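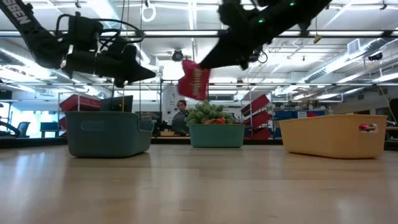 1/ Moving in with your mother-in-law's allotment: a thread

Right, several of you asked how the allotment is going after I mentioned it last week, so put the kettle on because I am not capable of telling this quickly.

2/ For anyone new, Chunhua Yin (my mother-in-law, seventy-one, five foot nothing, terrifying with a hoe) had plot 138 up at Parsons for 25 years. Her knees have had enough. In spring she handed me the shed key over Sunday lunch, between the fish and the rice, and carried on talking about curtains.

3/ I had never grown a thing. I'd kept a basil plant from the supermarket going for nearly a fortnight once and told everyone at work about it.

4/ First thing I learned is that a plot has a memory. You put your fork in and up comes somebody's old potato, then a label with the writing washed off, then another old potato. Chunhua can stand at the gate and tell you what was in each bed going back years. "Beans. Beans. Onions, bad year. Beans."

5/ So the broad beans went in where she told me, and they were lovely, and I was unbearable about it. I took a bag round to practically everyone on our street. Damilola over the road (@ her if you want proof) got two bags and sent one of the children back with the best jollof I have ever eaten, so I'd call that a very good rate of exchange!

6/ Then came the brassicas. Oh dear. I do want to talk about the brassicas.

7/ Nets, everybody. If you take one thing from this whole rambling business, buy the fine net and buy it before you plant. I bought the sort with the big holes as it was cheaper, and the white butterflies simply folded their wings and walked in. I watched one do it. I was holding a cup of tea and I just stood there.

8/ Haoran Wei on the next plot along, a very kind man, came over and showed me how to turn the leaves and rub the eggs off with my thumb. They're little yellow things, in clusters, on the underneath. We did the whole row together and he told me all about his daughter's driving test. (She passed, third go. Well done her.)

9/ I lost the spring cabbages anyway. The purple sprouting is still standing and looks cross about it.

10/ The courgettes I won't go on about, you've all had courgettes. I will only say that Peiyu Ren stopped answering the door.

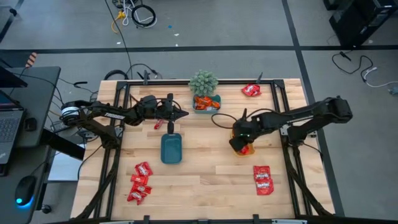 11/ Anyway, what I've been wanting to get round to is water, as it's the bit that has surprised me most. We've got one tap for our end of the site and it's right down by the road, past the compost bays. In July I was doing that walk with two cans every evening and my shoulders have never been the same.

12/ Chunhua's way is to water half as often and twice as much. A proper long soak at the roots, then leave it alone for days, even when it looks sorry for itself. I didn't believe her and carried on sprinkling a bit on everything every night like a nervous waiter. My tomatoes had roots about as deep as a saucer.

13/ I swapped over in the first week of August and I'm telling you, within the fortnight they'd picked up. I haven't told her she was right. She knows. She looked at them and said "hm" and went to sit down.

14/ We did also buy a second-hand water butt for the shed, £25 from a chap in Madora who threw in the stand. Getting it home in a small hatchback was an adventure I'd rather not repeat, with the boot tied down with a dressing gown cord and Yuxi walking behind for the last bit in case it made a break for it.

15/ Varieties, as I know someone will ask! Beans were Aquadulce. Tomatoes were Gardener's Delight, plus a big knobbly one that Chunhua saves seed from in old envelopes and just calls "the good one". I've asked what it is. It's the good one.

16/ Next job is garlic, in October, in the bed nearest the shed where the beans came out. I left the bean roots in the ground, which she approved of, and I'm going to put some of the compost on top if I can get the lid off the bin without the slow worm giving me a look.

17/ I've also got six leeks that are thicker than a pencil and a good many more that aren't. Does anyone know if they catch up? Haoran says yes, Chunhua says no, and they've both gone a bit quiet with each other over it.

18/ One more thing for whoever's thinking of putting their name down somewhere. Go and walk round the site first, and go in the evening. That's when people are about and they'll tell you where it floods, which end gets the wind, who's giving up a half plot. I'd have taken twice as long to learn any of it by myself.

19/ Will report back on the leeks. If you've got spare rhubarb crowns, I can swap you a squash. Or several squashes. Please, do come and get a squash.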